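Patents at Satness: Questions We Keep Getting

I had an idea in the shower. Is it patentable?
Possibly. Write it down before lunch and fill in the disclosure form, which is 3 pages long and asks mostly for things you already know. The shower need not be mentioned.

What if someone else has thought of it?
Someone usually has. We search before we file, and most of the bad news arrives at that stage — better from us than from an examiner two years later.

Do I get paid?
Yes. You get $1,000 when the application is filed and $4,000 if the patent is granted. Co-inventors split the money, so think hard before listing your whole lunch table. (Listing people who didn't contribute is also a legal problem.)
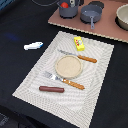

Round plate on a woven placemat.

Can I talk about my invention at a conference?
File first, then talk. The same goes for blog posts, trade show demos and bragging to your brother-in-law, unless he has signed something.

Does software count?
Sometimes. "Do it on a computer" won't get far. A specific way of making the computer do its job better has a chance. The Flultosau team has had several of these granted and will tell you so.

I came over from Prider. Where do my old disclosures go?
They moved to the Goodwin portal in January. If yours is missing, send us the title and the year. There were 200 in the last batch and a few landed in the wrong folder.

How long does all this take?
Years. Please don't ask weekly.

Last updated November 21, 2023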